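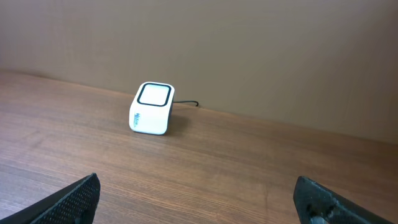 When does the new storage charge at Revstead start?
The new charge starts in December, and grain already in the bins before then stays on the old rate until it is sold or moved.

REVSTEAD GRAIN GROWERS
Minutes of the members' meeting, 21 Jul 2024
Chair: Ilídio Pinheiro
Minutes: the Secretary

Opening

The Chair called the meeting to order at the second attempt. The first was lost under the parking lot conversation, which had moved indoors without ending. A quorum was present.

Minutes of the last meeting

Approved with one correction. The member who was recorded as "shouting" at the last meeting asked for "speaking." The Secretary offered "speaking loudly." Carried.

Matters arising

The pothole at the scale approach has been filled. It has been filled with gravel, and the gravel is now mostly on the road. The yard manager will get a price for doing it in concrete, which was also the action at the last meeting.

Storage charge

The Chair presented the new storage charge. Growers will get the first 8 weeks free, as now. After that the charge goes up by 2 cents a bushel per month. He said the rate had not moved in 9 years and the power bill had not shown the same restraint.

A member from the east side asked whether the free period runs from the first load or the last load. The Chair said the last load. The yard manager said the first load. Both were looking at the same sheet of paper. After discussion it was agreed that the sheet could be read either way, and that it would be rewritten so that it could be read only one way, that being the last load.

Another member asked why he should pay more to store wheat that the mill at Tristance refused to take on time. The Chair said he had sympathy with this. The member said he couldn't deposit sympathy. The Chair agreed that he could not.

Moved and seconded that the charge be adopted from December, with the wording fixed. Carried, three against, one of whom asked that the minutes show he was against it on principle and will be paying it anyway.

Moisture docking

This item took up most of the meeting, as it does every summer.

Several growers reported loads docked for moisture at Tristance that had tested fine in our own yard the same morning. The mill's position, in a letter read out by the Secretary, is that its tester is correct. The letter did not say how the mill knows this. It did say that the mill values its relationship with our growers, and the Secretary was asked to read that part again, more slowly.

The yard manager suggested splitting every sample in front of the driver. Half would go with the truck and half would stay here in a sealed bag with the ticket number on it. If the two readings disagree by more than half a point, the kept half goes to an outside lab and the loser pays.

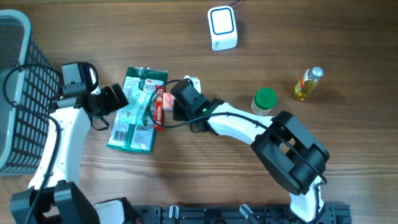

It was asked who decides which outside lab. The mill would like one of its own choosing. The meeting thought this defeated the word "outside." The Chair will propose that the state grain office name the lab, and will put this to Tristance in writing so that there is something to be ignored on the record.

A member said that in his father's day you bit the kernel. The Chair thanked him.

Agreed to try the split samples through the rest of harvest and look at the results at the next meeting. The yard manager asked for more bags.

Ticket software

Flukia, the ticket program, has again been printing the previous driver's name on the next driver's ticket. The supplier, Issahaku, says this was cured by the last update. The office says the update is installed and so is the problem. In one case a check was made out to a grower who has been growing soybeans only and was pleased to learn he had delivered wheat. He has returned the check. The meeting recorded its thanks, and he recorded his regret.

The office will read each name aloud to the driver before printing until Issahaku sends someone out. Members are asked to listen when this happens and to say so if the name isn't theirs.

Harvest hours

The scale will stay open until 9 p.m. during harvest. A truck in line at nine will be weighed. A truck that has phoned to say it is nearly in line will not. The yard manager asked that this be minuted in exactly those words.

Any other business

A request for shade at the scale line was passed to the yard manager, who pointed out that it was not on his list. It is now on his list.

Someone has left a good pair of gloves in the office. They have been claimed by more people than there are gloves, and will stay in the drawer until a claimant can name the make.

Actions

Chair: write to Tristance on the choice of lab.
Yard manager: concrete price, sample bags, shade.
Secretary: rewrite the free period wording; chase Issahaku.

The meeting closed and the parking lot conversation resumed.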